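The Bowl

Lefteris Kalogeropoulos had inherited a bowl, a share of a burial plot and an opinion about capers, and only the bowl was in dispute.

It was cream, or beige, or in a certain light slightly peach, and his aunt had used it for every salad, custard and foot soak of her adult life. She had died in October, in her own bed, owing twelve dollars to the greengrocer. The will left the house in Zoldale to a nephew in Adelaide and the bowl to "whichever of the boys will use it properly." There were two boys. One was Lefteris, who was 58. The other was Abelardo Gaete, her lodger of many years, who was older and had once been described by her as a good eater.

They met at Abelardo's new flat at four in the afternoon to settle it. Lefteris brought a cake from Bakalis, the expensive one with the almonds, so that nobody could say later he had arrived with his arms swinging. Abelardo had put on a tie.

"She meant me," said Abelardo, once the coffee was poured. "I washed it for 12 years."

"Washing isn't using."

"You have never washed anything, so I don't see how you'd know."

Lefteris let that pass. He had prepared remarks. He had written them on the back of a Prullov Insurance envelope on the tram, and they dealt with blood, with tradition, and with a Christmas when he had carried the bowl from the kitchen to the verandah, full, without spilling. He read them aloud. Abelardo listened with his eyes shut, which might have been grief or might have been the cake.

Then they cleared the cups away, wiped the table and put the bowl out where both of them could see it. Abelardo added a little brown dish of his own, to show what he was prepared to offer in exchange. 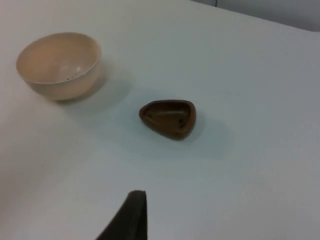 "What is it?" said Lefteris.

"It's a dish."

"It's a funny shape."

"It comes to a point. It's for olives, or for the stones. You could put your rings in it."

"I haven't got any rings."

"Well, you'd have somewhere to put them."

Lefteris leaned over the table. The dish was brown and a bit shiny and would hold, he judged, four olives if they were on good terms. He moved on to the bowl. There were specks on the inside, just under the rim.

"You said you washed it."

"I did wash it."

"What are those, then?"

Abelardo found his glasses and had a look, and then took the glasses off and had a look without them. "Pepper," he said. "That'd be hers."

Neither of them said anything for a while. She had put pepper on everything - eggs, strawberries, once a communion wafer, though she always claimed that was an accident. Lefteris reached out a finger and then put the hand back in his lap.

"I had it valued, you know," he said. "A man in Serach. I sent him photos."

"And?"

"He said 70 dollars. Then he said 200 if it had a lid."

"It never had a lid."

"She used a dinner plate."

"The blue one," said Abelardo. "I've got the blue one."

Lefteris hadn't known about the blue one. He cut himself another piece of cake and gave the matter some thought. A bowl with no plate on it was only a bowl, and it would have to live on top of his fridge, next to the fan, because his cupboards were full of jars. He didn't make salads. He didn't care for custard. His feet were in excellent condition.

"You could have it for the summer," he said at last. "I'd take it for the winter."

"What would you do with it in winter?"

"Soup."

"You can't make soup."

"You'd have to come over and make it."

Abelardo considered this, along with the tram fare and the two flights of stairs. He asked what sort of stove it was. He asked whether there was a decent knife in the place, and Lefteris said there was a knife.

"I'll bring one," said Abelardo, and slid the little brown dish across to him. "Take that, anyway. For the stones."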